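What's Inside a Computer, and Why Is It So Messy in There?

A desktop computer looks serious from the front. Go around the back and it looks like a wall somebody kept poking holes in. Each hole has a job. The grilles let hot air out. The sockets let plugs in. The little round green and purple ones are usually for a mouse and a keyboard, from the days when each insisted on its own color.

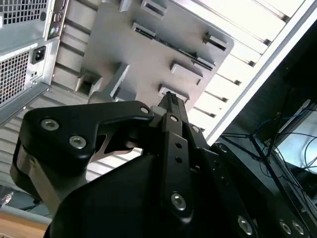 The big green city

Take the cover off and you meet the motherboard, a flat board that every other part has to talk to. It has nothing to do with mothers, except that it keeps everybody connected and never gets a day off.
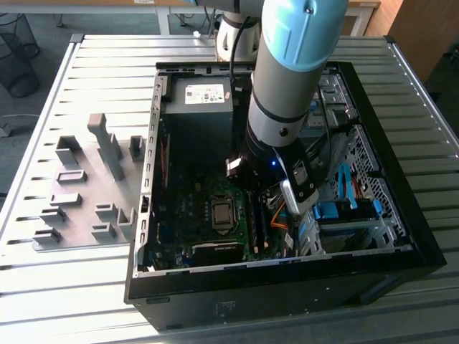 A desktop computer on its side with the motherboard showing.

The gray metal box in the corner is the power supply. It takes electricity from the wall and turns it into a gentler kind the small parts can survive. Never open that box, even unplugged. It can hold on to a nasty shock for a long time, like a cousin with a grudge.

Then come the wires. Red, yellow, orange, black — it looks like spaghetti, but the colors tell grown-ups which wire carries what. Plastic ties keep the bundles from wandering off. 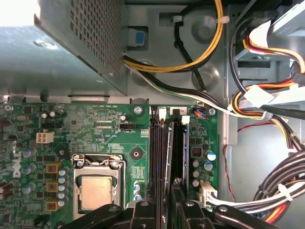
The part that does the thinking

The processor is a small square under a metal lid. It sits in a socket with a lever beside it, a bit like a seat belt. It does millions of sums while you decide what to click, and gets very hot doing them. A working computer needs a cooler on top.

The long black slots nearby are for memory. Memory holds what the computer is busy with right now, and forgets it all when the power goes off. Your teacher may know the feeling. 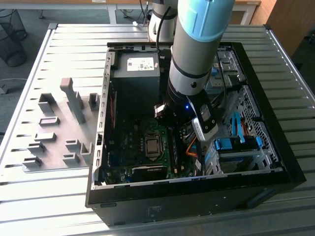 Theresia Fuchs: My class of 12 wants to know where the games are kept. You left out the storage drive! They are very upset.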